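Patching a Rack Switch: Bench Tips
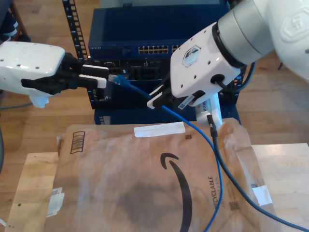
Lellham Workshop Team

Support an Ethernet cable at two points when bringing it to a switch. Hold the connector end close to the rack and take the second grip partway along the cable, as with the blue one at the Netgear switch. The second grip carries the weight of the run, so the plug can be lined up squarely with the port.

Check the locking tab before insertion. Push by the plug body, never by the cable, until the tab clicks. Pull back lightly to confirm.

Let spare length drape to the front while working. Dress it to the side of the rack only after the link light shows. Bends should stay wider than four times the cable diameter. Hook-and-loop ties are preferred; zip ties crush the jacket when overtightened.

Keep adapters upright and their leads curved away from the patch cable. Small parts can go in a padded mailer, closed with tape and marked with the rack number.

Label both ends. The Panness rack uses numbers up to 169, written 2 inches from the plug. Untested cables go back on the Urnix shelf.

Permanent copper runs must not exceed 90 meters, excluding patch cords.

Revised 07/02/2023. Sheet 1027.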